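House Rules for a Small Robot Arm in the Workshop

I run a little arm called the Guleo for sorting bits and pieces, and after 214 hours with it I've ended up with a list taped up by the light switch. Some of it I picked up from the manual, most of it I learned by being dumb on a Sunday.

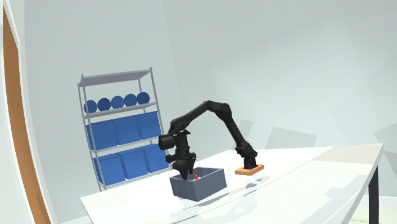 First rule – bolt the base down before you even plug the thing in. Clamps work loose! I used clamps for a month and the Guleo walked itself a good inch across the bench.

Try every new routine in the simulator before you run it for real. I use Trarnance (free for home users, a bit clunky, I love it) and I want 4 clean runs in a row before the real arm gets a turn. If I change anything, even just where the bin sits, I start over at zero.

Keep the top of the bench down to the arm, the bin and whatever you're picking. No coffee mugs, no phone, no screwdriver you'll need in a minute. Spare stuff goes on a shelf the arm can't reach, and you should measure that with the arm stretched all the way out, please.

Open bins beat lidded ones, and straight sides are easier to program. Come straight down into the bin, slowly, and stop short of the floor on your first few tries. I scraped up two good bins before I wrote that one down.

Hands stay out while the power's on. If a part gets stuck, hit the stop button, wait for the arm to settle, then reach in. Mount the button where you can slap it without leaning over the bench – mine's a Poton, big as a biscuit, and it sits by my left hip.

Write down your picks and your misses. I'm at 3,833 picks in a plain old notebook, and it's how I spotted that my Mahuika finger pads were wearing out.

Check the base bolts every Sunday, and wipe the pads while you're there. Dish soap and a damp rag, then let them dry all the way before you start up again.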